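The Ferry to Vakatton

Irfan Saragih came to the pier at Oltumum with one suitcase and his mother's radio under his arm. The ferry was late. An old woman on the bench moved her bag so he could sit, and for a long time they looked at the water together.

"You are going home?" she asked.

"I am going to sell a house," he said.

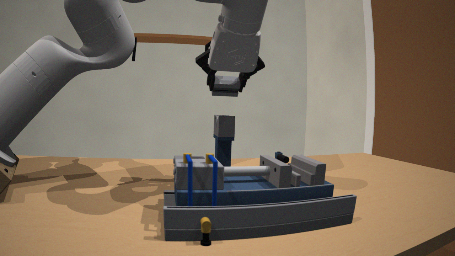 She nodded as if this was a usual answer. She told him she had crossed to Vakatton 50 times, always in October, to put flowers on her sister's grave. Her sister had liked yellow ones. The shop had only white today, and this worried her very much.

Irfan thought of the house. It had seven windows, and his mother used to close them one after another when the rain came, singing the whole time. He could remember the song, but only until the third line.

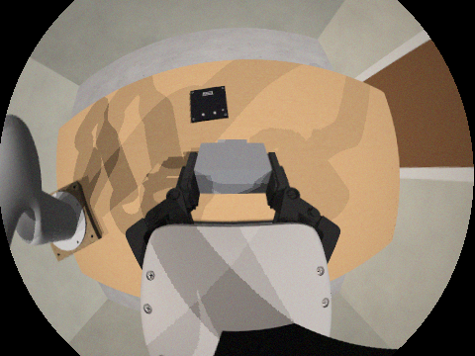 "And who will live there after you?"

"A family from Trodport. They have three children."

"Then it will be noisy," the old woman said. "That is good for a house."

The ferry came slowly around the rocks with its lamps already on. Irfan carried her bag and his suitcase, and she carried the radio, holding it against her coat like a small animal. On the deck she turned the button. There was a man speaking about the price of rice, and then some music.

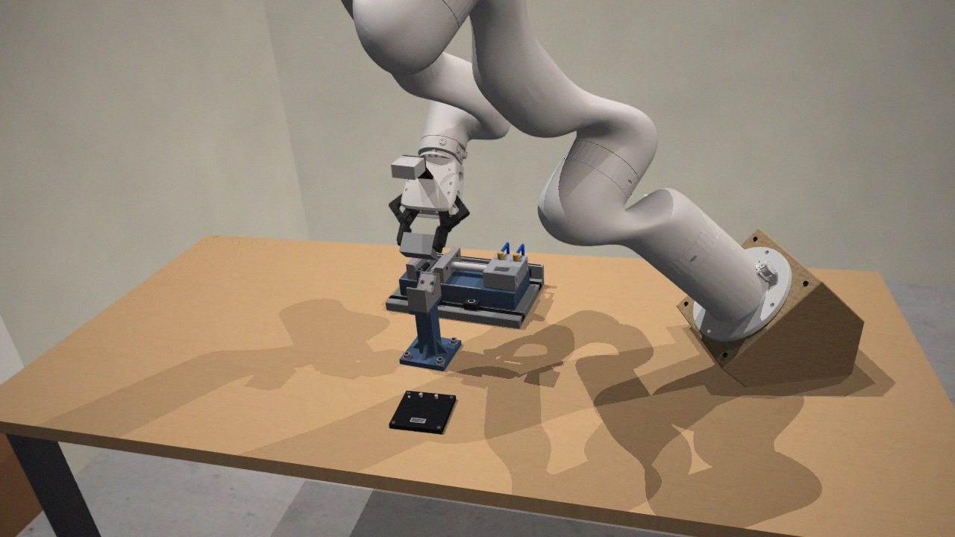 A robot arm mounted at the side of a wooden table.

They listened until the wind became too strong. Then she gave him one of the white flowers and told him to leave it in the kitchen.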